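Notebook, August, late afternoon
Metex starch glue, batch four, and the Asamoah spines
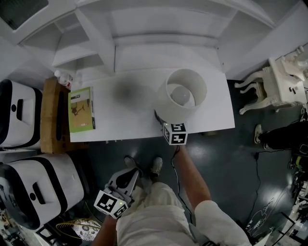 Back on the glue problem. Obed Baidoo says I've been cooking it too thick, and I hate that he's right (he usually is, with paste). Batch four was 80 grams of starch to 1000 of water, stirred the whole way this time, and it came up smooth and a bit glossy, almost like custard! I brushed it on scrap cloth and three test spines. The scraps I'm gluing up should end up like the green cover with the tan illustration, lying properly flat on the table, and batch three never got close to that. Those boards curled up like potato chips overnight.

Strip 391 is the one to look at. Cloth on gray board, grain running head to tail, paste on the cloth only, then under weights for 47 minutes before I peeked. I know, I know, too soon. The corner lifted a little so I put more paste in with the small brush and left it alone. Strip 392 has the grain going the wrong way on purpose, so please don't throw it out if it looks awful.

The Wokside mull is too stiff for the small Asamoah volumes. It fights you at the joint and then it cracks. I'd like to try the softer stuff from Histent, but we only have the end of a roll, so ask me before you cut any.

Still to do: strain the rest of the batch, label the jar (somebody ate off my paste spoon last time, you know who you are), and cut new boards for the two big ledgers. Obed wants the hollow tubes a hair wider. I'll make one his way and one mine and we can bend them both tomorrow.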